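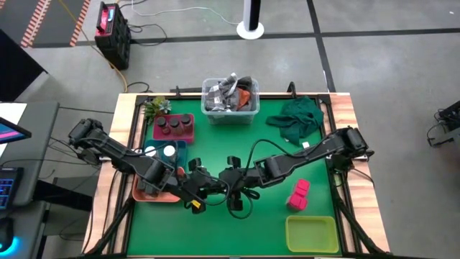

Work table with a clear plastic bin and a dark green cloth.

Subject: Re: [forkier-nutrition] Revised guidance on dried beans
From: Abenezer Wolde
To: Forkier Nutrition list

Dear members,

Thank you for the comments received on the draft guidance for dried beans. Copies went to 58 member kitchens, and 19 returned written remarks. The message below raises two points that several others also mentioned, and it is answered first.

On 13/07/2021, Nhyira Alhassan wrote:
> The draft asks kitchens to discard the soaking water in every case.
> Our cooks at Åberg have always kept it for black beans, as it
> gives a darker broth. Is this a safety matter or a preference?
> Also, section 4 does not mention slow cookers. We are asked about
> them more than anything else.

Discarding the water is recommended mainly for digestion. Soaking draws out part of the sugars that cause gas, and these remain in the water. Kitchens that prefer the darker broth may keep it, provided the beans were soaked in the refrigerator and are then fully boiled. The wording will be changed from "must" to "should" for black beans only.

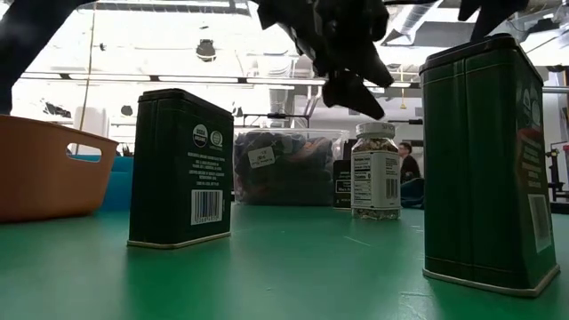 Section 4 will also be extended. Red kidney beans contain a natural toxin that low heat does not destroy, and a slow cooker may never reach a boil. They must be soaked for at least five hours, drained, and boiled in fresh water for no less than ten minutes before they go into any slow cooker. Güven Akyol is preparing the text – please send suggestions to him directly.

The remaining questions from the comment forms are answered briefly.
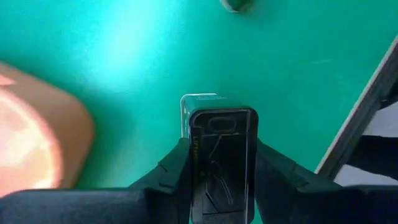
Does soaking remove the minerals along with the phytic acid?
A small share of the minerals is lost to the water, but the reduction in phytic acid helps the body absorb more of what remains.

Barış Duman has asked that lentils and split peas be listed separately. This has been accepted. Neither needs soaking, and the present table gives the impression that both do.
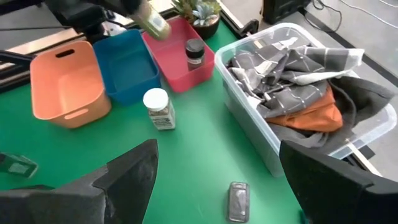 When should salt be added?
Salt may be added to the soaking water or at the start of cooking. Acidic ingredients such as tomatoes or vinegar should wait until the beans are tender.

The revised draft will be sent to this list before the October meeting. Replies on the slow cooker section are welcome in the meantime, and should keep the present subject line.

Respectfully,
Abenezer Wolde
Guidance Editor, Forkier Nutrition list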